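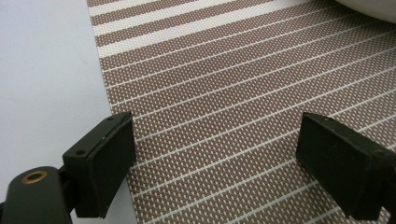 A woven placemat on a pale table.

Why Would a Team Stop Batting on Purpose?
By Hefin Skyrme
13 Aug 2020

Imagine you are playing a video game and you are winning. Points are pouring in. Then you put down the controller and hand it to your sister.

Cricket captains do this all the time. It's called a declaration, and grown-ups will clap politely when it happens.

First, the basics. In the long kind of cricket, each team gets two turns to bat. A turn is called an innings, with an S on the end even when there's only one of them. Cricket is like that. You'll get used to it, or you'll take up swimming.

An innings usually ends when ten of the eleven batters are out. Batters work in pairs, so the last one left has no partner and has to come in too, looking annoyed.

But a captain can end it early. Say Talldale are playing Sayce, and Talldale have made 389 runs and lost 7 wickets. People write that as 389 for 7. Talldale's captain waves from the balcony, the batters walk off, and Sayce have to bat.

Why stop there? Why not go on to 500, and then have a nice lie down?
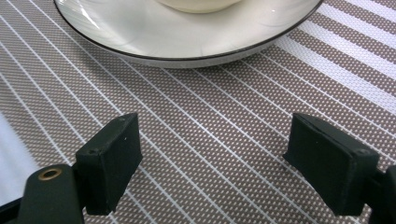

The answer is the clock. A long match lasts for a set number of days, and when they run out, the game is over. To win, Talldale can't just have more runs. They normally have to get Sayce out in both innings as well. If Sayce are still batting at the end of the last day, even very badly, the match is usually a draw. That means no winner, and everyone shakes hands as if this were a perfectly normal thing to do with several days.

So the captain has a puzzle. Declare too late, and there isn't time to get the other team out. Declare too early, and the other team might have time to score all the runs they need and win. If that happens, the captain has to explain it to the rest of the team, who were having a lovely time batting.

Can you change your mind? No. Once you've declared, that innings is finished, so it helps to do the math first.

You won't see much of this in short matches. There, each team gets one innings and a limited number of balls, and stopping early would mostly be a way of getting shouted at.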